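3.2 Abriebverhalten textiler Arbeitsflächen

Geprüft wurden 40 Proben der Beläge Vivel und Calimlim mit je 200 Zyklen. Bei Vivel blieb der Masseverlust unter der Nachweisgrenze; bei Calimlim streuten die Werte zwischen den Chargen stark. Abb. 2 zeigt eine dunkelgraue Fläche mit feiner, gleichmäßiger Textur.

Abb. 2: Dunkelgrauer textiler Belag.
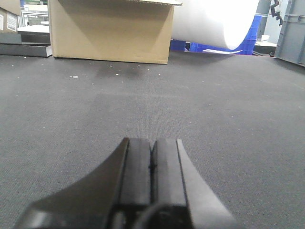
Die Streuung bei Calimlim, so ein Einwand aus der Begutachtung, könne auch auf ungleiche Restfeuchte der Proben zurückgehen.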